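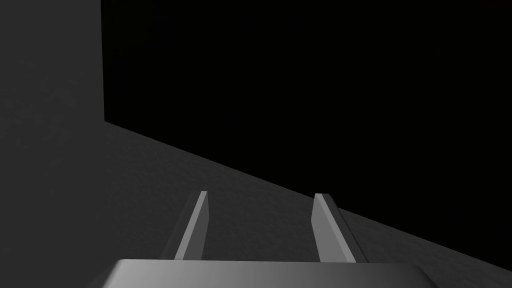 Enseñar con la mano y enseñar con el mando
Notas para la charla. Jueves, sala grande, 20 minutos más preguntas

1. Apertura (2 min)

Saludar, dar las gracias a Uriel Villaseñor por la invitación. Decir mi nombre y el del grupo: Eliseo Arriaga, equipo de manipulación de Hedemel.

Dejar la primera diapositiva puesta mientras la gente se sienta. Es el simulador, con la pinza abierta y sin nada entre los dedos. Lo que cuento hoy empieza en ese punto: tenemos una pinza paralela, una superficie y una tarea que todavía no le hemos enseñado a nadie.

Pregunta para la sala: ¿quién ha movido alguna vez un brazo agarrándolo con la mano? ¿Y quién lo ha hecho con un mando? Esperar a que levanten la mano. Si hay poca gente del primer grupo, alargar un poco el apartado 2.

2. Guiado manual (4 min)

El brazo se pone en compensación de gravedad y la persona lo lleva por la muñeca. Se graban las posiciones de las articulaciones y la apertura de la pinza.

A favor: se aprende en minutos. Quien conoce la tarea de taller la enseña sin saber nada de programación. Se nota el contacto en la propia mano, y eso ayuda mucho en las inserciones.

En contra: el cuerpo de la persona tapa las cámaras. Las manos salen en la grabación y luego no están cuando el robot trabaja solo. Además, con un brazo pesado, las trayectorias de la tarde son peores que las de la mañana.

Contar el caso de la planta de Medrano. Lorcan Cronin enseñó la colocación de tapas llevando el brazo con las dos manos. Para cerrar la pinza tenía que soltar una y pulsar un botón en la mesa. En todas las demostraciones aparecía una pausa antes del cierre, y el modelo aprendió la pausa. Se quedaba quieto encima de la tapa. Lo resolvimos con un pedal y volviendo a grabar.

(Si preguntan por qué no recortamos las pausas: lo intentamos. Al recortar quedaban saltos de posición, porque el brazo se hunde un poco mientras se espera.)

3. Teleoperación (5 min)

Dos variantes en nuestro laboratorio:

Brazo maestro. Una réplica pequeña que se mueve con la mano y el brazo grande la sigue. Buena sensación de la postura del codo. Ocupa sitio y hay que calibrarla cada mañana.

Mando de seis ejes. Se manda la velocidad de la pinza, el codo se las arregla solo. Barato y cabe en una mochila. La curva de aprendizaje es más larga y al principio la gente mueve un eje cada vez, con lo que salen trayectorias en escalera.

Insistir en la vista del operador. En teleoperación se enseña lo que se ve. Volver a la primera diapositiva unos segundos: con una vista tan inclinada, el borde de la superficie cae en diagonal hacia la derecha, y quien lleva el mando tiene que traducir de cabeza lo que para él es «adelante». Aidan Kinsella tardó una semana en dejar de corregir hacia el lado contrario. Después ya no quería otra vista.

Señalar también los dedos en la misma diapositiva. Se ven las dos puntas y el hueco entre ellas. Para un agarre eso vale más que una vista general bonita. El pero es la profundidad: en una superficie gris con textura fina hay pocas referencias para juzgar a qué altura está uno. En el simulador se puede añadir una sombra marcada o una línea de ayuda. Si se añade, que la vea solo el operador y que no entre en los datos.

4. Por qué empezamos en simulación (3 min)

Las primeras horas de cualquier operador son malas. Preferimos que sean malas donde no se rompe nada.

El simulador guarda el estado completo, así que una demostración se puede repetir con otra luz u otra textura sin volver a llamar a la persona.

No engañarse con el contacto. Nuestro modelo de fricción es pobre y los agarres por el canto salen mejor de lo que deberían. Todo lo que dependa de apretar se graba en el brazo real.

Cifras, una sola vez y despacio: 1.042 demostraciones en el proyecto Mastisdale, recogidas por 5 operadores. Sesiones de 22 minutos y descanso obligatorio. Sin el descanso, los fallos del final de la sesión se cuelan en el conjunto como si fueran buenos.

5. Qué hace buena una demostración (3 min)

Empezar desde posiciones distintas. Es lo que más cuesta conseguir, la gente vuelve siempre a la misma.

Dejar correcciones dentro. Si la pinza llega torcida y el operador la endereza, eso se queda. El robot va a llegar torcido muchas veces.

Quitar las dudas. Una parada larga en el aire no enseña nada.

Acordar la estrategia antes. Hüsnü Sezer agarraba las piezas desde la izquierda y Aidan desde arriba. Las dos formas funcionaban por separado. Mezcladas, el modelo se iba al medio y cerraba en vacío. Ahora hay una hoja pegada junto al puesto con el orden de la tarea y el lado del agarre.

6. Cuál usar (2 min)

Guiado manual para tareas cortas, con contacto y pocas repeticiones. Teleoperación cuando las cámaras forman parte de lo que se aprende. En Patetti usamos las dos: la aproximación con mando y los últimos centímetros a mano. Unir los dos tramos nos dio trabajo y todavía no me convence el resultado. Decirlo así.

7. Cierre y preguntas (1 min)

Volver a la primera diapositiva y dejarla durante las preguntas.

Preguntas probables:
Realidad virtual. La probamos poco, mareaba a dos personas del equipo. Sin opinión firme.
Retorno de fuerza. Sí en el brazo maestro, solo en la pinza.
Datos abiertos. Depende de Medrano, remitir a Uriel.

Llevar adaptador para el proyector y el mando, por si alguien quiere probarlo en la pausa.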